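The Abera Bequest

Report to the Trustees on the matter of the second key

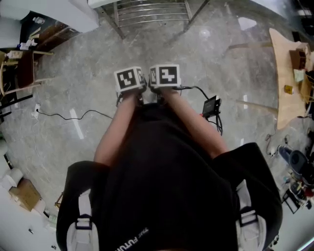
Both hands to the floor.

The Trustees will recall that the late Miss Abera left to the Institute her house, its contents and a sum sufficient for the upkeep of both, on condition that the room at the top of the stairs be opened once in each year by two persons, each holding a separate key. The undersigned was appointed Clerk to the Bequest in November and submits the following account at the request of the Chair, Mrs Whitfield.

The first key has been kept in the Institute's safe since the will was proved. The second was left in the care of the Pradel family, who had been Miss Abera's neighbours for most of her life. When the last of the Pradels moved to the coast, the key passed to Despina Manole, who had bought their house and, with it, their side of the arrangement. Mrs Manole was not told what the key was for. She kept it on a hook in the pantry beside the one for the gas meter.

The Clerk wrote to Mrs Manole on three occasions and received no reply. On the fourth occasion the Clerk called in person. Mrs Manole explained that she had read the letters with interest but had taken them to be meant for somebody of greater importance. She gave the Clerk tea and a slice of seed cake. The Clerk records the cake because Mrs Whitfield has asked that all hospitality be declared.

It was agreed that the room should be opened on 8 May 2022, at 3 in the afternoon, that being the hour named in the will. Mrs Whitfield was unwell and Analyn Soriano attended in her place with the first key. Mrs Manole attended with the second. The Clerk attended with the inventory, which runs to 84 entries and was drawn up in Miss Abera's own hand.

The door has two locks, one at the usual height and one so low that Mrs Manole was obliged to kneel. Her key did not turn. Ms Soriano suggested oil. Mrs Manole said that it did not feel like a lock in want of oil, it felt like a lock that was waiting, and she took the key out again and sat down on the top stair. The Clerk enquired whether she wished to adjourn. She said that she did not.

They remained on the landing for some time. Mrs Manole, who is 90, asked who Miss Abera had been. Ms Soriano said that she had been a generous benefactor. Mrs Manole said that this was what she had given, and asked again. The Clerk was able to offer that Miss Abera had taught the piano, had disliked the telephone, and had once refused to sell a strip of her garden to the Irnesex Water Board on the grounds that a hedgehog lived there. Ms Soriano then remembered that her mother had been one of the piano pupils and had been sent home in tears over a piece called Flillora, which Miss Abera had written herself and which no child could play. She hummed as much of it as she knew. The Clerk understands it to be the opening only.

Mrs Manole knelt once more and the key turned.

The Clerk makes no finding as to the cause. The locksmith, when consulted afterwards, was of the opinion that the landing had warmed with the sun and that the metal had eased. His invoice is attached.

The room contained the 84 items listed and they were in good order, save for a cushion which has had moth. The piano lid was up. On the stand was a sheet of manuscript, not in the inventory, bearing the title of the piece already mentioned and a note in pencil at the head: "Slower than you think, Imelda." Ms Soriano's mother was Imelda Marquez before her marriage. Ms Soriano asked whether she might borrow the sheet. The Clerk advised that nothing could leave the room without the consent of the Trustees, and then went downstairs to check that the back door was shut.

On the Clerk's return the stand was empty. As the sheet had never been entered in the inventory, the inventory remained correct, and all present signed it.

Mrs Manole has asked to keep her key. She has moved it to a hook of its own.

The Trustees are invited to note the report and to approve the sum of 7 pounds for the treatment of the cushion.

Shiela Manalastas
Clerk to the Bequest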